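搜索本站 请输入关键词 搜索 高级搜索

课程报告:合租房里的公用文具和杯子都去了哪里
——达尔杜莱克(Daltuleck)学生公寓共用物品小调查

最后更新:2003年10月24日,星期五

一、为什么想做这个题目

住过学生公寓的人大概都有过这样的经历:半夜要填一张表,翻遍厨房抽屉也找不到一支能写的笔;早上想喝水,柜子里明明应该有的杯子却一个都不见了。我刚搬进Daltuleck的时候,以为是自己记性不好,后来和隔壁几个同学聊起来,才发现家家都有这本经。那时候正好社会调查方法课要交期末选题,我本来打算写食堂排队,但是排队的题目已经有两组同学选了,于是就把这件小事拿来当题目,一写就写了大半年。

指导我们的Manon Penner老师一开始有点担心题目太小,她怕我最后只写成一篇抱怨室友的文章。她让我先去读几篇关于公共资源的材料,比如牧场、渔场、灌溉水渠这一类,再回头看厨房。读完以后我很受启发,觉得厨房抽屉和村里的水渠其实有不少相通的地方:大家都要用,大家都觉得总会有人管,可是具体由谁来管,常常没有说清楚。当然水渠干了会影响一家人的收成,笔丢了顶多骂两句,这个分寸我在后面尽量把握。

二、调查的办法

公寓一共有三栋楼,分别叫Dirndale、MacPherson和Fulness,名字是以前就有的,宿管阿姨也说不清来历。每栋楼每层有一个公共厨房和一间活动室。我从一月份开始,在活动室和厨房里放了一批公用物品,每件都贴上小号码,一共598件,包括笔、杯子、剪刀、开瓶器、胶带和抹布。之后每隔一段时间去清点一次,记下每件东西在哪里、还能不能用。整个调查期间留下的清点记录有2286条,都抄在两本硬皮本子里,后来又花了一个周末输进电脑,输得眼睛都花了。

除了清点,我还发了问卷,并且找了一些愿意聊天的同学做访谈。访谈多半是在厨房里边煮面边聊的,所以录音里常常有水开的声音,整理起来费了些功夫,好在大家都很耐心,有的还请我吃了晚饭,在这里再谢谢他们。 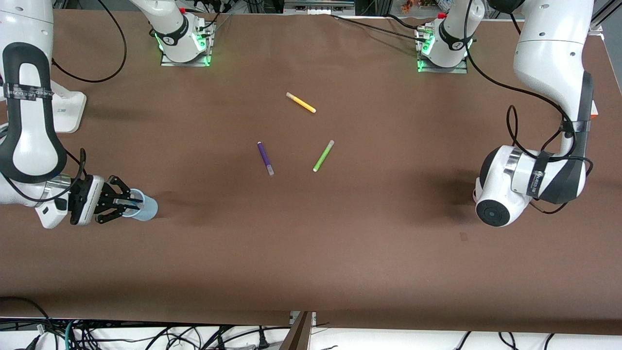
笔的流失是所有物品里最难说清楚的一类。剪刀不见了,大家会去问,因为一层楼就那么一把;笔不见了,一般人只会再找一支,找不到才觉得有问题。访谈里有好几位同学承认,自己书包里长期有公用的笔,但是说不出是哪天放进去的。我后来把笔分成“散放”和“收纳”两种情况来看。所谓散放,就像上面照片里那样,三支细细的记号笔零散地躺在铺了牛皮色纸的桌子中间,谁走过都可以顺手拿起来;收纳则是放在固定的笔筒或者盒子里。从清点的结果看,散放的笔更容易离开原来的房间,收纳的笔走得慢一些,不过笔筒本身有时候也会走。

杯子的情况又不一样。杯子很少被带出这栋楼,大多数只是从厨房走到了卧室,在书桌上或者窗台上住下来。到了学期末大扫除,它们又成批地回到水池里,有的里面还有干掉的茶叶。Fulness楼的同学管这个叫“杯子过年回家”,我觉得这个说法很形象,就借来做了第四节的小标题。浅色的塑料杯比玻璃杯更容易被借走,有同学说是因为不怕摔,也有同学说是因为看起来不值钱,拿了心里不会不安。我比较倾向于后一种解释,可惜问卷里没有专门设计这道题,没有办法进一步检验。

三、三栋楼的差别

Dirndale住的多是一年级新生,公用物品丢得最快,可是补得也最快,家长来看孩子的时候常常带一大包东西来。MacPherson多是高年级,厨房墙上贴着一张值日表,字迹已经很旧了,大家却还在照着做,物品的保存情况在三栋里是最好的。Fulness介于两者之间,各层差别很大,同一栋楼里二层井井有条,四层就几乎什么都留不住。

四、杯子过年回家:关于归还的一点讨论

我原来以为贴了号码大家会更自觉,结果访谈下来,多数人根本没有注意到号码。真正起作用的是物品有没有一个固定的位置。有位MacPherson的同学说,她每次洗完杯子看见架子上空着一格,心里就不舒服,非要去找回来不可。我听了以后回自己那层也钉了一个小架子,钉得有点歪,目前还在用。

五、不足

清点的时间不够固定,考试周漏了好几次;问卷回收偏向我认识的人;胶带用完了算不算“丢失”,我前后的标准也不一致,改过一回。Penner老师建议在附录里把两种算法都列出来,我照做了,请读者对照着看。

相关文章
公共洗衣房的排队习惯
宿舍楼道里的自行车
食堂午间人流观察(第二组)
社会调查方法课往届报告目录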